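케마시의회, 고라르 광장 기마상 이전안 만장일치 의결

2019년 11월 12일

케마(Kema) 시의회가 고라르(Gorar) 광장에 서 있는 식민지 시대 총독 기마상을 시 외곽 공원묘지로 옮기기로 했다. 시의회는 화요일 저녁 본회의에서 표결에 참여한 의원 9명 전원의 찬성으로 이전안을 가결했다. 다만 철거 공사는 주 문화재 심의가 끝난 뒤에야 시작할 수 있어 동상은 당분간 지금 자리에 남는다.

이번 안건은 지난 8월 주민 3,133명이 서명한 청원서가 시에 접수되면서 정식 의제가 됐다. 청원인들은 총독이 재임 중 항만 노동자들의 파업을 무력으로 진압한 사실이 안내판에 한 줄도 적혀 있지 않다며, 시청 정면 광장에 둘 인물이 아니라고 주장해 왔다. 동상은 79년 전 같은 자리에 세워졌고 그동안 받침대만 한 차례 교체됐다.

본회의에 앞서 열린 공청회에서는 주민 19명이 발언했다. 이전에 찬성하는 의견이 많았으나 광장 주변 상인들 사이에서는 공사 기간의 통행 제한과 매출 감소를 걱정하는 목소리가 나왔다. 동상을 그대로 두고 안내판만 고쳐 쓰자는 의견도 있었지만 수정안으로 제출되지는 않았다. 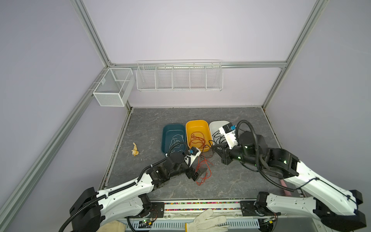

시의회는 같은 회의에서 동상 이전 뒤의 광장 정비 계획도 함께 다뤘다. 계획에 따르면 기마상 받침대가 있던 자리는 평평하게 포장하고, 광장 둘레의 낡은 조명 배선은 모두 새로 깐다. 시 시설과는 교체 구간에서 나오는 전선을 한데 섞어 버리지 말고 흰색, 붉은 계열, 검은색을 따로 담아 반출하도록 시공 조건에 넣었다. 현재 광장 지하 배선은 도면과 실제 위치가 다른 곳이 있어 굴착 전에 별도 조사를 거쳐야 한다.

동상의 해체와 운반은 석조물 이전 업체 케빌렉스(Kevilex)가 맡을 예정이다. 업체는 기마상을 말과 인물 부분으로 나누어 내린 뒤 케사다(Quezada) 공원묘지의 임시 보관동으로 옮기겠다는 작업안을 냈다. 케사다 공원묘지에는 총독의 묘가 있으며, 시는 동상을 묘역 입구 안쪽에 세우고 파업 진압의 경위를 담은 새 안내판을 함께 설치하기로 했다. 안내판 문구는 시립기록관이 초안을 쓰고 시의회가 확정한다.

이전 비용은 시 예비비에서 지출한다. 시는 구체적인 금액을 심의 결과가 나온 뒤 공개하겠다고 밝혔다. 주 문화재 당국이 조건을 붙일 경우 비용과 일정이 달라질 수 있다.

광장의 새 이름을 공모하자는 제안은 이날 표결에 부치지 않고 다음 회기로 넘겼다. 시청 민원실은 이전 계획서와 광장 정비 도면을 수요일부터 열람할 수 있도록 비치한다.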